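Taking a group to a robot open day, what should we ask to see?

Posted by Rosalinda Sison

I run an evening class for adults who want to get back into technical work. In February we have a visit booked at Mekedis, who are holding an open day for their gripper project. There will be 68 visitors over the afternoon, split into groups, and ours gets the slot at 2 in the afternoon. The program sheet they sent says "live demonstration of hand-held gripper, household and office objects" and not much else.

Most of my students have seen robot arms on video. None of them have stood next to one, and from the sheet I'm not sure there will be an arm running at all. I would like to have a few sensible questions ready so we don't just stand there and nod. I would also like to know if people are usually allowed to try the equipment. One of my students has a weak right hand and wants to know before she signs up.

I did call the front desk. They were friendly but could only tell me about parking and the coffee.

Has anyone been to one of these, at Mekedis or anywhere like it?

Remzi Güler

I went to one at Beser last year and to a smaller one at Jitus before that. They were run in much the same way. You get a short talk, then you go to a table or desk where someone works through a set of objects with the gripper in their hand. After that there is time for questions, and then you are moved along so the next group can come in.

The hand-held part surprised some people in my group, who had expected the arm to do everything. A person holds the tool and does the task the way they would want the robot to do it. The camera on the tool records it. The arm comes later, and at Beser it was in another room and switched off for most of the day. If your students want to see an arm move, write to them now and ask. Don't leave it for the day.

Questions that got good answers when I was there:

How many times do you repeat one task before you move on? (At Beser they said 200 for the one we watched. Other places will have their own number.)

What happens to a recording where the object slips or gets dropped? Some are kept and some are thrown out, and the reason is worth hearing.

Which objects are hard? Ask them to show you one. Anything with a round body tends to be harder to hold than a box, and anything with a trigger or a handle raises the matter of where the fingers should go. Ask about the finger pads too. They wear out, and the person who changes them usually has opinions about which material is best.

How do you pick the room? We were told they want ordinary rooms with ordinary things lying around, so the tables are not cleared first.

On trying it yourself: at Jitus everyone who asked had a turn. At Beser it was staff only. For your student, ask about the weight of the tool and if it can be used left-handed. I used the one at Jitus with my left hand and it was fine, but I only held it for a minute or two and my wrist knew about it. Doing it all day would be a different thing.

One more point. Seven people is the most that can see properly around one desk. If your group is bigger, ask them to run it twice.

Bülent Tokgöz

just go and look, they explain everything. wear a sweater, it was freezing when I went to the Demirtaş one

Tae-yang Ahn

I agree with most of what Remzi says, but I would add one question. Ask what the camera sees. It sits on the gripper, so its view is very different from what you see standing behind the operator. The gripper itself takes up a lot of the picture and the room bends at the sides. Once my group had seen that view, they understood why the operator moved slowly and kept the object between the fingers in sight. A spray bottle held in the gripper, as the camera gets it:

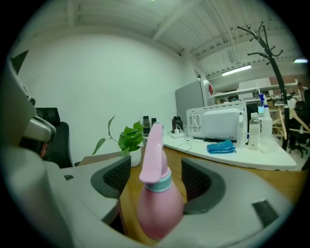

Sakda Wattanapong wrote that the groups at Demirtaş were shown the recordings only if they stayed after the talk, so check the schedule before you arrange your ride home.

Contact us | Terms of use | © Community Help Pages | Back to top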